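Clearing and Packing: Can a Single Arm Take Over a Bench Chore?

Final report, group project in applied automation

1. Background

The question we were given was whether a machine can yet do the small, dull jobs that fill a day at home or in a shop: putting things on a tray, clearing the tray, moving goods in and out of a box. Machines have moved parts between fixed points for decades, and the first papers we read on arms handling loose goods spoke of the problem as nearly solved. Our reading list had one title from 1957 on it, and its list of open difficulties (finding the object, closing on it without crushing it, knowing when it has slipped) would pass for a current one.

We limited the work to one chore. An item has to be picked up from a table, placed in a shallow tray and left there without the tray being pushed out of place. A person does this without looking for more than a moment.

2. Set-up

All trials were run in simulation using Tillix, with the control program written in our own code base, which we called Tagle. The task files came from the Kuvex set and were changed where the original start positions put the item out of reach.

The scene has a wooden table, a white foam tray, a cardboard box to the right of the tray and one arm with a black gripper. The tray is shallow, with a thick raised rim. The rim matters more than we expected, as a low approach brings the fingers into contact with it before the item has cleared the edge.

The arm starts each trial with the fingers closed and empty. We kept the box in place for every run, although the chore does not use it, so that the planner had to treat it as an obstacle.

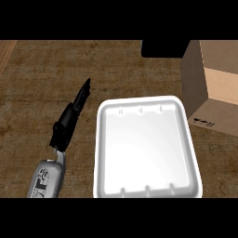
3. Method

Two control methods were compared. The first was a scripted routine with fixed heights and a fixed approach angle. The second was a learned policy trained on 506 demonstrations recorded by members of the group. Demonstrations in which the operator dropped the item and picked it up again were kept in. We argued over this for some time and still do not agree that it was right.

A trial was marked as a success if the item lay fully inside the rim at the end and the tray had not moved by more than a small set distance. Both conditions were checked by the program, not by eye. Before scoring, a short script called Filter removed trials in which the physics had failed, for example where the item had sunk into the table at the start.

4. Results

After filtering, 159 trials of the learned policy remained. It placed the item correctly in most of them, and its failures fell into a few clear groups. The most common was release over the rim, after which the item tipped outwards. Next came a long pause above the tray with the fingers still closed - the policy seemed unable to choose between lowering and letting go. Contact with the box happened in 2 trials only.

The scripted routine did well when the item began close to its expected place and badly otherwise. It was faster, and when it failed it did so in the same way each time, so its faults were easier to correct. A small change in the tray's position was enough to spoil it.

5. Discussion

For a shop floor where the tray can be held in a jig, the scripted routine would be good enough and far cheaper to maintain. For a kitchen it would not, as trays and plates are put down wherever there is room.

The learned policy coped better with that kind of change but was slow, and we have no measure of how it would treat a tray of another depth or colour. Foam is also light. Our tray was given a mass and a friction value that we could not check against a real one, and the number of trials lost to a shifted tray depends heavily on both.

6. Limits and further work

Nothing in this report was tested on hardware. The next group should weigh a real tray, repeat the trials with the corrected values, and add a second item to the tray before the arm begins. They should also record the time taken for each placement, which we logged for the scripted routine but left out of the policy runs by mistake.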